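Robotics Club Report: The Gear Task
By Veronika Berchtold
November

The robotics club has moved on from stacking blocks. Since the start of the term the members have been working on a single job, which is placing metal gears on a flat disc using the club's two arms. It is slower going than anyone planned for, but there is progress to report, and a few dates and requests at the end for parents.

The task came from Cyrill Oberholzer, who coaches the group and used to build gearboxes. His idea was to have the students work on something with weight and teeth to it. Blocks are forgiving. A gear with a bore has to go over a pin, and if the hole is a little to one side of where the arm thinks it is, the gear just sits on top and rocks.

The students work in three groups, and each one has its own name. Lirnia handles the gripping, Oris handles the motion of the arms, and Ki keeps the records and sorts the good attempts from the bad ones. Ki has the least glamorous job and the most work. At last count the log had 2,663 attempts in it, going back to September, and each one has a line of notes with it. 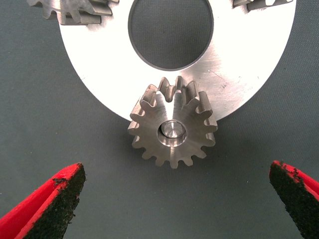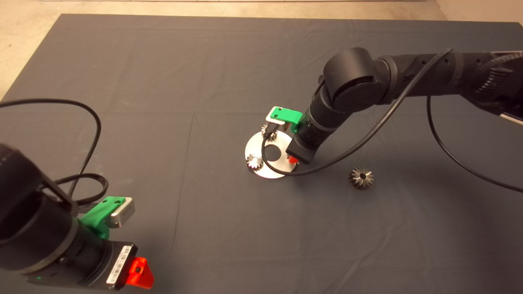 Lirnia spent most of the past month on finger pads. The first set was smooth plastic and the gears slid out of it as soon as the arm turned. Damian Trummer, a junior, tried several rubbers and foams before the group settled on a rough material with more bite. It holds well, but it does not last. In the close view of the gear on its pin, the pads on the red fingers are already frayed along the inner side, and little fibers are sticking out. Damian now writes down the day each pad goes on so the group can learn how many attempts they get from one. He would also like a better glue.

Oris has been working on the approach, meaning the last short stretch before the gripper closes. At the beginning the arms came down at one speed the whole way. Now they stop above the gear, wait, and come down slowly. The students also changed the order of the job. They used to put the gears on from left to right, and the arm kept bumping the ones it had already placed. Going from the far side to the near side fixed most of that.

The lights have been a problem all along. Polished metal throws glare straight back at the wrist cameras, and in some of the recordings the disc is close to plain white, with hardly any edge for the software to find. Notburga Wieser moved the lamps twice and then turned off the one over the table. That helped with the disc but made the dark bevel gear harder to pick out against the cloth. The group has not decided what to do about this. A lighter cloth is one suggestion - Notburga is against it and wants to try a paper shade on the lamp first.

Cables are the other complaint. The students have asked for clips so they can be run along the arms and kept off the table. The clips have been ordered.

The regional meet is in the spring. The club will enter 4 students in the assembly event, and the others will come along to help with setup and timing. To qualify, a team has to place a full set of gears in under 9 minutes with no hands on the table. The best practice run so far was almost there, but a person had to nudge the last gear, so it does not count.

Practice stays at the same time, from 3:30 until 5:30, in the room behind the wood shop. Please pick up at the side door. Long hair should be tied back and sleeves should be snug. We can use spare desk lamps if you have any, and old towels. Permission forms for the meet can be left in the club's box at the front office.

New members can join until the end of the term. They will start in Ki, reading logs.

Comments

N. Gruber: My son came home talking about glue for an hour. Is the spring trip overnight?

V. Berchtold: No, same day. The bus schedule will be on the form.

Riso dad: I have two clamp lamps in the garage that you can have. Will send them in.

Notburga Gruber: Thanks Veronika. Same comment as above, I was logged in wrong.

Questions about the club: ask at the front office
Copyright School Newsletter. All rights reserved.
Back to top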